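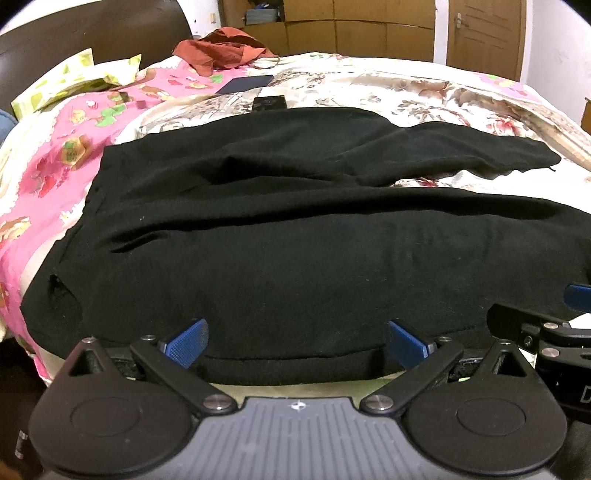

Black garment against the blue pads

Forum > TV and Film > Actors and Casting
Thread: Glenys Whitcombe in Catora – anyone else hooked?

marrowfat84
Finished the last episode of Catora last night and I need to talk about Glenys Whitcombe! I'd only seen her as the neighbour in Wurus (two scenes, mostly shouting through a letterbox) so I had no idea she could carry a whole series. The ferry episode – that long silence before she picks up the phone – had me holding my breath. Where has she been hiding?

pollyanna_b
On stage, mostly. I saw her in Itinent in a room with 50 seats and she was every bit as good from the back row. So pleased she's got a proper lead at last.

Tidewrack
Going to be the grump. She's good, but Flynn Sutcliffe is doing the harder job as the brother. He gets half the lines and I believed every one. Her accent wanders all over the place in the first two episodes.

marrowfat84
The accent is meant to wander!! She's been away for 30 years, they say so in the kitchen row.

Tidewrack
They say it once, in episode four. Bit late by then.

pollyanna_b
I noticed the accent too, but it didn't bother me. Agree on Flynn, though. The pair of them at the bus stop is my favourite bit of telly this year.

kettle_on
Has anyone seen Bright? It's her first film, tiny part, but she sings in it and it's lovely. My library had the disc.

marrowfat84
She SINGS? Right, ordering that now.

Tidewrack
Bright is dreadful, but yes, the song is nice. Skip to the wedding.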